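Search this site
Search
Course Handout 8: Financing the First Production Run
Posted in January by the Department of Small Enterprise Studies

Purpose of this handout

These notes accompany the Friday lecture on early-stage consumer goods companies. Students should read them before the seminar and bring a calculator. The lecture concerns the period between the first favorable response from customers and the first full order from a manufacturer. Many founders find this period harder than the launch itself.

1. The working case

Korell is a small maker of bottled iced tea based in Hultaritz. Its founder left a salaried position in hotel purchasing and sold the product at weekend markets for 14 months before approaching a contract bottler. The bottler, Lerkell, would not accept an order below 3000 bottles. Korell had never sold more than 2000 bottles in a season.

The founder therefore had to decide whether to order more stock than past sales could justify, to continue bottling by hand, or to look for a second buyer who would share the run. Each choice is open to a reasonable defense, and students will be asked to argue for one of them.

2. Minimum orders

A minimum order is set by the manufacturer's own costs. Cleaning the line, changing labels and testing the first bottles take the same time whether the run is large or small. Founders often treat the minimum as an opening position in a negotiation. Sometimes it is, but the price per bottle usually rises when the quantity falls, and the revised price should be entered in the budget before any agreement is signed.

3. Cash timing

Lerkell asked for half the invoice on booking and the remainder on delivery. Korell's largest retail customer, the grocery chain Lu, paid up to eight weeks after receiving goods. Students should draw a simple calendar showing when money leaves the company and when it returns. The gap between the two is the amount that must be financed, and it may be considerable even when every bottle is sold at a profit.

Common sources of finance at this stage are personal savings, loans from relatives, a bank line of credit and advance payment from customers. Terms should be put in writing in every case, including loans within a family.
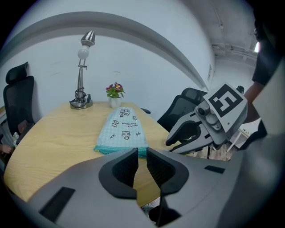 4. Leaving paid employment

The lecture will also consider the founder's own income. A budget that omits the owner's living costs will show a profit sooner than the household does. For the purposes of this course, all projections must include a line for the owner's pay, even where the owner intends to draw nothing in the first year.

5. Seminar preparation

Prepare a one-page recommendation to Korell. State the size of the order, the source of the money and the date by which the decision should be reviewed. Show all calculations on a separate sheet.

Work handed in after the start of the seminar will be read but will not receive a grade.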